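検索：作品名・著者名・キーワードを入力　検索する　詳しく検索

プロメルの塩税吏(えんぜいり)　単行本・電子版

著者：ファレス・タンヌース
版元：ドルルキノフ
本文373ページ、巻頭地図つき
発売：2018年7月3日

こんにちは、この本の作者のファレスです。商品ページの文章は自分で書いていいよと版元に言われたので、遠慮なく長々と書かせてもらいます。あらすじだけ知りたい方は次の段落だけ読んで、あとは買い物かごのほうへ進んでくださってけっこうです(進んでください、ほんとに!)。

舞台は塩の交易で食べている港町プロメル。内陸の都ゾルンデンから、塩にかかる税の帳簿を調べるために、若い税吏ハキムが送り込まれてきます。着任した晩に前任者の机を開けると、引き出しの底に帳簿がもう一冊。表の帳簿と数字がまるで合わない。しかもその裏帳簿には、23年前に海で死んだはずの自分の父の署名が、つい先月の日付で入っているんです。父は生きているのか、誰かが名前を使っているのか。ハキムは昼は役所の席で塩を量り、夜は父の名前を追って倉庫街を歩き回ることになります。そこに塩商人の未亡人ランダが絡んできて、まあ、話がややこしくなります。わたしはこの人を書いている間がいちばん楽しかったです。

ジャンルは何ですかとよく聞かれるんですが、歴史小説の顔をした架空の町の話、という答えでいつも逃げています。魔法は出ません。竜も出ません。出てくるのは塩と役人と借金と、あと魚のスープ。恋愛は……あります。ただ、二人がまともに手を握るまでにけっこうページがかかるので、そこを期待して開く方はちょっと気長にお願いします。担当編集のディアムード・キンセラには「もう少し早く握らせられないか」と三度言われて、三度とも断りました。四度目に一章ぶんだけ早めました。いまの位置で正解だったと思っています。くやしいですけど。

ちなみにヒロインの名前は、原稿を最初に読んでくれた友人のランダ・バタイネからもらっています。本人には「もっと意地悪な女にしてくれてよかったのに」と言われました。かなり意地悪に書いたつもりだったので、いまだにどう受け取っていいのかわかりません。

もともとこの話は、塩の値段の話だけで短編を一本書こうとして始めたものです。町の名前も決めずに、倉庫の前で役人と商人が言い争っている場面だけを書きました。目方が足りる足りないで、二人とも一歩も引かない。書いているうちに、この役人は何でこんなに意地になってるんだろうと気になってきて、父親のことを思いつき、裏帳簿を思いつき、気がついたら短編の長さはとっくに過ぎていました。最初の原稿は532ページあったんですよ。そこから削りに削って373ページです。削った分には、ハキムの下宿の大家が延々と身の上話をする章とか、塩の等級だけで丸ごと一章とか、いま読み返すと自分でも眠くなるところがたくさん入っていました。大家の章だけは未練があって、いつか番外編にできないかなとこっそり企んでいます。
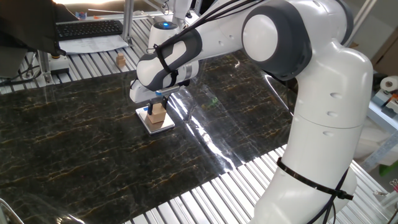 第一部で読者の方がまず引っかかるらしいのが、税関の検量の場面です。港に揚がった塩は全部、検量台という低い台の上で目方を量られ、等級を決められ、印を押されます。ここはもう、しつこいくらい何度も書き直しました。量り手は塩の塊を真上からつまんで、台の真ん中にそっと下ろす。置いたら指を離す。離すまでは誰も口をきいてはいけない。ハキムの上役の老検量官はこれを一日中、顔色ひとつ変えずにやる人で、だからこそ第四章で彼の指が一度だけ台の外に塩を置いてしまうところに、ハキムは気づくわけです。ここから先は言えません。

等級の決め方や印の形は、全部わたしの作りものです。本物の塩税の歴史に詳しい方が読むと「そんな制度はないよ」となるところが山ほどあると思いますが、プロメルではそうなっているんだと思って読んでください。ただ、利息の計算だけは間違えたくなくて、元銀行員のガウラヴ・マトゥールさんに全部見てもらいました。最初の計算だと、ランダの亡夫の借金は物語が終わるころには町がまるごと買える額になっていたそうです。直しました。いまは倉庫が二つ買えるくらいです。

装画はマジディ・シディアクさんです。表紙の、夜の倉庫街に灯りがひとつだけついている絵、あれが届いた日は仕事になりませんでした。灯りの窓がどの場面の窓なのかは、第二部まで読むとわかるようになっています。巻頭の地図も同じくシディアクさんの手で、わたしがノートに描いた、川が坂を登っているひどい地図をちゃんと水が流れる町にしてくださいました。電子版では地図は拡大できますが、端末によっては細い路地の名前が少し読みにくいかもしれません。路地の名前を全部追いかけたい方には紙のほうをおすすめします。

版のことも少し書いておきますね。単行本はカバーつきの並製で、厚みのわりに軽い紙を使ってもらっています。寝転んで読む派なので、ここだけは譲れませんでした。文字の大きさも、見本を並べてもらって一段大きいほうにしました。章は全部で30章。一章がだいたい短めなので、通勤の行き帰りに一章ずつ読んでくださっている方もいるようです。ただ、第十九章の終わりで本を閉じるのはおすすめしません。発売前に読んでもらった人のうち二人から、夜中に苦情のメールが来ました。電子版は本文もあとがきも紙と同じ内容です。違うのは、巻末の人物表から本文の初登場の章に飛べるようになっているところ。役人の名前がたくさん出てくるので、これは作者のわたしも使っています。

続きはありますか、というご質問もいただくので、先に答えておきます。この本は一冊で終わります。父の署名の謎は最後まできちんと解けますし、途中で放り出したりしません。そのうえで、ゾルンデンの都を舞台にした別の話をいま書いています。時代はハキムの祖父の代で、プロメルの人はほとんど出てきません。ほとんど、と書いたのは一人だけ出てくるからで、誰なのかはたぶん、本書のあとがきの前の一行を読んだ方ならわかります。題名はまだありません。ディアムードには仮題をもう四つ却下されました。

どんな人に向いているかというと、帳簿とか手紙とか、紙に書かれたものから人の嘘がばれていく話が好きな方。港町の食べものが出てくると嬉しい方。剣で斬り合う場面は一か所しかなくて、しかも両方とも下手です。戦争ものを探している方には、ごめんなさい、物足りないと思います。人が死ぬ場面は二つあります。どちらも詳しくは描いていませんが、海の事故が苦手な方は第十二章だけお気をつけください。子どもと動物はひどい目にあいません(倉庫の猫は最後まで元気です。これは発売前にも何度か聞かれました)。

冒頭を少しだけ載せておきます。

「プロメルの塩は、雨の日に少しだけ重くなる。だから雨の日に量る役人は嫌われ、雨の日に量らない役人は疑われた。ハキムが船を降りた朝は、雨だった。」

この三行目、もとは「晴れだった」だったんです。晴れのまま二年も書いていました。雨に変えたら第二章以降の天気を全部直すはめになって、洗濯物を干している場面が五か所も出てきて、全部取り込ませました。もし取り込み忘れた洗濯物を見つけた方がいたら、版元経由でこっそり教えてください。重版のときに直します。

読書会で使ってくださる方のために、話し合いの種になりそうな質問をまとめた紙も作りました。ご希望の方はドルルキノフの読者係まで、冊数を添えてご連絡ください。署名本は版元の直販だけの扱いで、なくなり次第おしまいです。お名前入りをご希望の方は、注文のときに備考欄へ、読み方もいっしょに書いていただけると助かります。前の本で一度、お名前の漢字を思いきり間違えてしまって、まるごと書き直して送ったことがあるので……。贈り物にされる方は、その旨も書いておいてもらえたら、署名のそばに小さく塩の印を描きます。第一部でハキムが最初に押す、あの一等の印です。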